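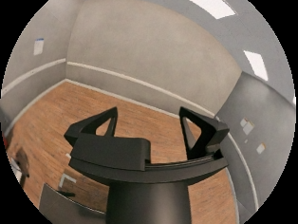
Vestergaard Breltavwood
Sep 23, 2019

1/ Today we are publishing a summary of what the introduction of robotic handling at our Breltavwood site will mean for the people who work there. The full text has been sent to all staff in print and is displayed in the canteen. Replies to this thread will be read until the consultation closes.

2/ The decision concerns the returns hall only. Goods-in, dispatch and the repair benches are outside its scope, and there is no plan before the board to extend it to them.

3/ The returns hall receives up to 3000 items on a working day. Each is lifted from a cage, turned to find its label, scanned and placed in one of several totes. The lifting and turning will pass to robotic arms fitted with two-fingered grippers. Scanning disputes, damage assessment and customer notes will remain with our staff.

4/ There are 40 people employed in the hall across both shifts. No contract will be ended as a result of this change. That undertaking was given in writing to the union in the spring and is repeated in the agreement now open for comment.

5/ Of those 40 posts, 23 will have a revised job description. The main changes are less time at the cages, more time at the assessment desks, and a new duty of clearing stoppages. Every affected colleague has been offered an individual meeting, with a representative present if wanted.

6/ Pay. No grade will be lowered. Colleagues who complete the stoppage and restart training will move to the next grade on the date they are signed off, and will not have to wait for the annual review.

7/ Training will be given at our Ostville depot during paid hours. Travel will be arranged by the company and counted as working time. Those with caring duties who cannot travel may take the course at Breltavwood in the second round.

8/ The training begins in simulation. Trainees guide a gripper through simulated rooms before they approach a working cell, and learn how far the fingers open, where the view from the wrist is bowed by the lens, and when an object has not been properly gripped. Mistakes made at this stage are not recorded against anyone.

9/ We have been asked whether output per person will be measured by the new system. The cells log picks, drops and stoppages by machine. They do not log the name of the person on duty. Managers may not combine these logs with the rota, and the agreement says so at clause 3.

10/ On safety: access to a cell is possible only once the arm has been isolated. Any member of staff may stop a cell at any time and will not be asked to justify it beforehand. A stop made in good faith will not be treated as a performance matter.

11/ Sprains and back complaints are the most common injuries reported from the hall, and reducing them was a principal reason for the proposal. We recognise, however, that desk work brings complaints of its own. Occupational health will review the seating and screen positions before the desks come into use.

12/ Several colleagues wrote that the cages are where people talk during a shift, and that they would miss it. The assessment desks have been redrawn in facing pairs following those comments. The layout is on the board by the lockers and can still be altered.

13/ Some of you will have heard of difficulties at Plevov, where a similar cell was installed last year. The difficulties were real. Soft parcels were dropped too often, and staff were left to clear them without extra time. At Breltavwood soft parcels will continue to be sorted by hand, and stoppage time will be included in the staffing of each shift.

14/ The first cell is to be switched on in October, on the early shift, beside the existing manual line. The manual line will stay in place and fully staffed throughout the trial. Its removal would require a separate agreement.

15/ Written comments may be left in the box at the site office or given to any shift representative. They may be unsigned. Comments from agency workers are welcome on the same terms.

16/ Corrected copies of the shift table on page 3 of the printed summary are available from the site office. The earlier version showed the wrong finishing time for the late shift.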